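Retail and Interior Display › Open Articles
Home Current Issue Archive For Authors Search

3. Materials and Arrangement

3.1 Plants, pots and tray

The plants used in this study were small artificial flowering plants of the kind sold for shelves, desks and windowsills. They were bought in one order from Maddocks, a home goods supplier in Citden, in January. All of them were used as delivered. We did not trim the leaves, and we bent stems back into shape only where the packing had flattened them. Figure 2 gives two views of the potted flowers in the display booth.

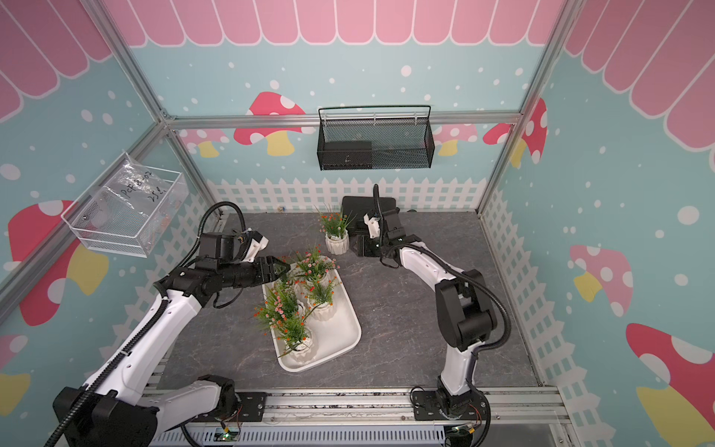
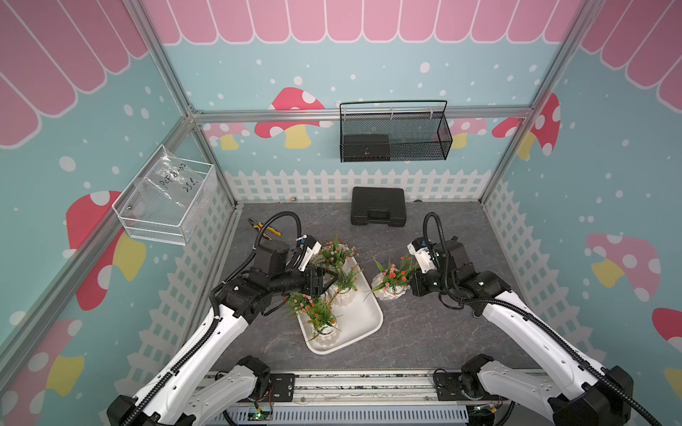

Vol. 14, No. 2, p. 87

Figure 2. Potted flowers on the gray marble-patterned tabletop of the display booth, with the black mesh basket on the back wall. In the first view, four plants stand grouped on the white tray and one stands alone behind it.

We kept the pots the same and let the flowers differ. In a first round of work the pots had differed too, and respondents talked almost entirely about the pots. A glazed pot next to a matte one was read as "the good one," whatever was growing out of it. With white ribbed pots for every plant this problem went away, and comments moved to flower color, leaf length and spacing.

The flowers fall into two loose color families. One is pink. The other runs from yellow through orange to orange-red. One plant carries both pink and orange blooms and was placed in neither family for the analysis. The green parts matter more than we first expected. Several of the plants have long grassy blades that reach well past the rim of the pot, and when pots are set close together these blades cross and fill the gaps. A group on a tray then reads as one mass of green with spots of color in it. The same plants set apart read as separate items.

The tray is white and rectangular, with rounded corners and a raised rim. The rim limits how near the edge a pot can stand. A pot set on the rim tips, and so even the outermost pots sit slightly inward. This gives a tray group a natural minimum tightness, and we made no attempt to correct for it. Anyone using a flat board in place of a tray should expect looser groups.

3.2 Grouped and single placement

We use two terms throughout. A plant is "grouped" when it stands on the tray with at least one other plant. It is "single" when it stands on the tabletop with no tray under it. A plant alone on the tray is a third case that we tested briefly and dropped. Most respondents took it for an unfinished group and asked where the others were.

In the mixed arrangement, four plants are grouped and one is single. The single plant goes behind the tray, toward the back wall. We also tried it in front and at each side. In front, it hid part of the group from a seated viewer. At the side, it was often described as having been taken off the tray by mistake. Behind the tray it drew the fewest comments of this sort, and we kept it there for the main sessions.

The tray was not squared to the table. A slight angle was allowed in all sessions. In the earlier round we had lined the tray up exactly with the front of the table, and the result looked stiff to nearly everyone, ourselves included. Once a small angle was permitted, the remarks about stiffness stopped. We did not measure the angle and can say nothing about how much is too much.

3.3 Surroundings

A display is never seen without its background, and the booth was meant to have a fairly busy one. The printed walls seen in the second view of Figure 2 have a light teal-blue ground with white dots, mushrooms with red or pink caps, pink scalloped awnings, and a white picket fence low on the back wall. The fence ends just above the tabletop. Its position matters for this study, as the flowers are seen against it from a low seat and against the table from a standing height.

The print was chosen over a plain wall after some argument among the authors. A plain wall would have been easier to report. It would also have been unlike most of the places where small artificial plants end up, such as children's rooms, café counters and shop windows with seasonal paper behind them. The pink in the awnings is close to the pink of some of the flowers, and we return to this in Section 5.

The tabletop is gray with a veined, marble-like pattern. Under the white tray it gives a clear outline on all sides. Two respondents asked if it was real stone.

3.4 Ratings

Ratings were gathered with the Kulley Display Scale, a short form with seven items on balance, fullness, color and neatness. We added one open question: "What would you move?" The form was given on paper. A total of 300 people took part, and after incomplete forms were removed there were 1,074 usable ratings. Each person rated no more than four arrangements. The last forms were collected on 26 Mar 2023.

Open answers were typed up and sorted by hand into remarks on a single plant, remarks on the group, and remarks on the surroundings. Some answers fit two of these and were entered twice. A fair number were about none of them – the price of artificial flowers, for the most part – and were left out.

The Cluretti spacing index, which has been used for cut flowers and for tableware, was considered and set aside. It relies on the distance between the outer edges of neighboring items. With overlapping leaves there is no clear outer edge to measure from, and two of us working from the same arrangement reached quite different values. We report the distance between pot centers instead. It takes no account of foliage, and for plants with long blades it makes the group sound more open than it looks.

3.5 Limits of the setup

All the plants were small and close to one another in height. Displays with one tall plant at the back are common in shops, and our results should not be applied to them. The flowers were artificial, and we do not know if fresh ones in the same pots would be rated in the same way. Scent was absent, and so was any sign of wilting, which in an earlier test with fresh plants had been the most common reason for wanting a pot moved.

The order of plants within the tray was changed between sessions but was not fully balanced. The plant with orange-red flowers stood nearest the front more often than any other, and its scores for color in Table 4 should be read with that in mind.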